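Visit report: Turnelo training floor, Nanurard

Four of us from the safety and standards group went to Nanurard in May to see how Turnelo runs its demonstration collection. They have people work through everyday tasks with hand-held grippers, and the recordings go to train robot arms. We are drafting our own rules for the same kind of work and wanted to compare notes before the draft goes out for comment.

We signed in at 8:40 a.m. Visitors get a one-page sheet and a badge, and the badge has the emergency extension, 2222, printed on the back. We were asked to put our phones on silent and to stay out of any area where an operator was recording. Nobody on our side had a problem with that, though it took us a while to learn which areas those were. The sheet has a floor plan but it is out of date.

The first hour was a sit-down on their written rules. The operator handbook is 57 pages, shorter than I had expected. A good part of it covers what you would find in any warehouse manual: closed shoes, no loose jewelry, report spills. The sections written for this kind of work were more useful to us.

Session length. An operator records for no more than 40 minutes and then takes a break away from the floor. The grippers are not heavy, but holding both arms out in front gets tiring and people start to cut corners. The lead told us that wrist complaints dropped after the limit came in. We asked for numbers and they said they would check whether they could share them.

Start check. Before each recording the operator looks at the indicator light on each gripper, opens and closes both grippers fully, and checks that the marker cubes are clean and tight. A loose cube means the session is thrown out, so this step gets signed for. The form is still on paper. They tried a tablet version called Turura and dropped it since operators had to put the grippers down to use it, then pick them up and check them again.

Bystanders. This was the part we discussed longest. The cameras are worn on the head, so anyone walking through the area can end up in a recording. Turnelo's rule is that everybody with floor access signs a consent form, and visitors are kept out or signed in under a separate form. Faces are blurred before the data leaves the building. I asked what happens when somebody withdraws consent later. They have a procedure but it has not been used yet, and I think our draft needs a firmer deadline than theirs has.

After the break we moved to the floor and watched the kitchen and office tasks. Operators work with the same appliances staff would use, and the layout is changed between batches.
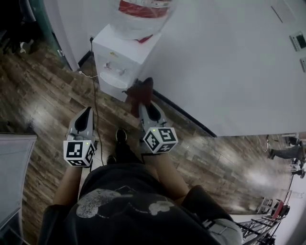 Cables and water are handled under one heading in the handbook, which I would copy. Any cord that crosses a walking path has to be taped, covered or moved before recording starts, and any task near a dispenser or sink needs a dry cloth within reach. An operator looking through a task tends to watch the grippers and forget their feet. The handbook says to stop and look down before stepping backward. It does not say who clears the floor between operators, and when we asked, we got two different answers.

We also asked about outside audits. Farahani reviewed the site last year and left a list of open items, most of them about labeling and storage of the chargers. We were shown the list but not given a copy.

Points to carry into our draft:

- a fixed time limit per session, with the break taken off the floor
- a signed start check
- one named role for clearing cables and wet spots
- a deadline for removing a person's recordings on request
- an updated floor plan for visitors

Lunch was in the canteen and we were out by 1:30 p.m. A return visit has been offered for when their night shift starts.

Filed under: Site Visits, Automation Safety

Related items
Draft rules for hand-held demonstration work: comments wanted
Marking walkways in shared robot areas
Notes from the spring meeting on consent forms

Contact the editors | Copyright Safety and Standards Group | Back to top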